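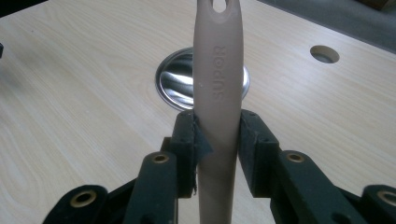
Wenov is hiring demonstration operators to record kitchen and tabletop tasks for robot training. Operators work with a hand-held gripper: you squeeze, the two fingers close, and the camera on the tool logs the motion for later use in policy training. Most objects are household items with slim grip areas, such as a plastic utensil handle held upright between the foam pads, and grip placement matters. Operators are also expected to notice hardware wear. A frayed pad edge like the one on the left finger goes in the shift log.

Position: Demonstration Operator (part-time, fixed term)
Openings: 7
Reports to: Jade Robichaud, Data Operations

Duties
Record up to 100 demonstrations per shift from a written task sheet.
Reset objects to the start positions given on the sheet.
Mark failed takes before upload. Do not delete them.
Run the tool calibration routine at the start of each shift and after any drop.
After the first 10 shifts, operators may be moved to the Penner station, where a two-arm robot is driven by remote control.

Requirements
Steady use of either hand for repeated short tasks.
Able to stand for most of a shift – a stool is available at the Penner station only.
Comfortable reading task sheets in English.
No programming or robotics background needed. Experience in assembly, food prep, sewing or lab work is useful.

Training is paid and is given by Ghislain Kowalchuk. It ends with a practical check: one pick, one handover and one placement task, each recorded and reviewed. The current task set, Handitz, calls for 1,000 accepted demonstrations per task. Pay is hourly and does not depend on the number accepted.

To apply, send a resume and your available hours to Margareta Jitaru in Hiring, with "Demonstration Operator" in the subject line. Applicants who worked on an earlier Wenov task set should say which one.

Posted Jun 24, 2025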